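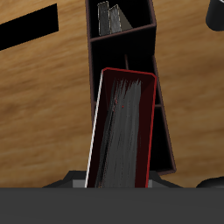

The Tidy Desk Is Oversold

A company called Prevum would like me to believe that my desk is costing me money. Its latest mailing promises calm, focus and better sleep, all from a set of stacking compartments and a monthly plan that tells you what to put in them. I've read it twice and I still can't find the part where anyone shows that it works.

I have nothing against shelves. I own plenty. What I doubt is the claim behind them, that a person who can't finish a report will finish it once the envelopes have a slot of their own. My own experience runs the other way. The two most productive people in my old office in Rimgate worked behind heaps of paper you could have lost a cat in. The neatest desk on the floor belonged to a man who spent his mornings straightening it.

Sellers like to say there is research. Press them and you get a survey, usually their own. Prevum asked 3,000 customers whether they felt more organized after buying, and most said yes. Of course they did – they had just paid for it. I'd like to hear from the same people after a year, when the compartments have filled up with dead batteries and takeout menus.

Then there is the price. Thirty-two dollars a month for advice on drawers is a lot, and the advice mostly leads to more things to buy. Sala and Atar sell rival systems with the same pitch, and each one needs its own size of box.

Some people do think better with a clear surface, and they should clear it. A trash bag and a free afternoon will get them most of the way there. The rest of us can leave the pile where it is and get back to the report.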